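A day at the Tarnden spring open day

I'd been meaning to go for years, and in April I finally got on the early train with a flask, a cheese roll and far too many tote bags.
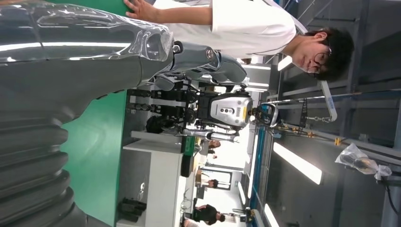 Getting there

Tarnden is the old thread mill on the river, now shared by a whole crowd of small makers, and once a year they all open their doors. From the station it's a flat walk along the towpath. Follow the painted arrows and ignore your phone, which will try to send you over the footbridge (it tried with me, and I lost a good bit of the morning behind a builders' yard). Entry is free. You get a paper map at the gate, and the map is lovely but the floors are numbered from the top, so check before you climb.

The dye rooms

I started with Gindis, on the ground floor, and could have stayed all day! They dye wool with plants, mostly weld, madder and walnut husks, and the smell is somewhere between a hedge and a teapot. They had two vats going and were letting people dip their own skeins. Mine went in cream and came out a soft mustard that I've decided was exactly what I wanted. The woman running the vats told us the water at Tarnden is quite hard, and that madder likes it that way – you get a proper brick red, where at her old place it always leaned orange.

The colour library is up a short flight of steps at the back. There are 483 samples, each wound on a card with the recipe pencilled on the reverse, and you're allowed to take them down and read them. Someone had written "never again" on one of the greens.

Paper upstairs

Hadgu make paper by hand, in a long room with windows on both sides. Yasir Khattak gave the talk and was brilliant, quick and funny and happy to be interrupted. He pulled a sheet while explaining how the pulp settles, then let us have a go. Mine had a hole in it. His didn't! They make 3000 sheets in a good month, nearly all for bookbinders and printmakers, and there was a box of seconds by the door that I went through twice.

Lunch, and the loom

The canteen does a very good lentil soup, but the queue was out into the yard by noon, so I was glad of my roll. Afterwards I went to see Torkummont, who weave blankets on the top floor. The big loom was installed when the mill was still a mill and it makes a tremendous racket – you feel it through your shoes. They ran it for a few minutes at a time and then stopped so people could ask things. I asked how long it takes to thread up for a new pattern and the answer was 63 hours, with a cushion.

If you're going

Wear flat shoes, as the stairs are stone and worn in the middle. Bring cash for the seconds tables. Do the loom early if you can, when there's room to stand at the rail. The last tour of the dye rooms leaves well before closing time and I saw several people miss it.

I came home with one skein, a stack of wonky paper and a blanket I hadn't budgeted for. It's on the back of the sofa now and the cat has already moved in.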